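I have now toured 3 offices in a month for our lease decision and I'd like to complain about open-plan design in public. Bear with me.

First thing. Every listing says "flooded with light." Ask where the light comes from. In two of the three I saw, it came from LEDs. Lots of them. Flooded with fixtures would be closer.

Second thing. Black ceilings. When did this happen? Every broker gives me the same line, that a dark ceiling "disappears" and the room feels taller. I've stood under three of them now. They look like black ceilings.

The Drallen floor was the worst of the bunch. 2794 square feet, of which a good part was a lobby nobody asked for and a "huddle nook" that fits one adult and a backpack. The brochure called it generous.

Merolholm was better. Real windows, sensible kitchen, a door that closes. Then I read the lease. The cleaning fee alone was 361 a month, and that didn't cover the kitchen.

Which brings me to number three, Carnonlow. I went in wanting to dislike it and I'm still working on that.

The curved light strips. I asked what the curve is for and was told it "guides movement through the space." People walk to their desks because their desks are there. I don't believe a lamp has ever guided me anywhere.

I'll give them this much, I didn't squint once. Ask me again in December at 4 pm, when the strips are doing all the work.

White desks in rows. White chairs. I've owned white office furniture and I know how it goes. Six months of coffee and denim and it's the color of an old tooth. Nistor, the fit-out people, say the finish "resists everyday marks." I asked which marks. They're getting back to me.
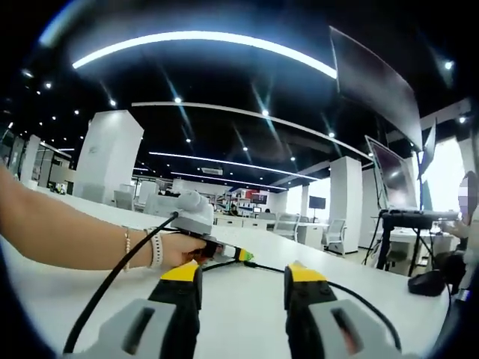

And then the pillars. Square, white, and not one of them on the floor plan they emailed me. I get it, the building has to stand up. But you lay out your rows on paper, you're pleased with yourself, and then there's a pillar where your printer was going.

Long shared tables are the other thing I can't get behind. Great for an hour with a few people and some gear spread out. Now try it for a whole week. Cables go wherever they like and your bag ends up in somebody else's work.

I asked if we could swap the long ones for single desks. Yes, they said, for a fee, with 10 weeks' notice. Ten weeks to move a table.

Big dark screens too. I'd trade every one of them for a coat rack and more outlets.

So am I signing? Probably not this week. The rent at Carnonlow is fair, the bathrooms are clean, and the elevator is quick — I rode it twice to be sure.

But I want a floor plan with the pillars drawn in, and I want the answer about the desk finish in writing. If Nistor ever sends it I'll post it here.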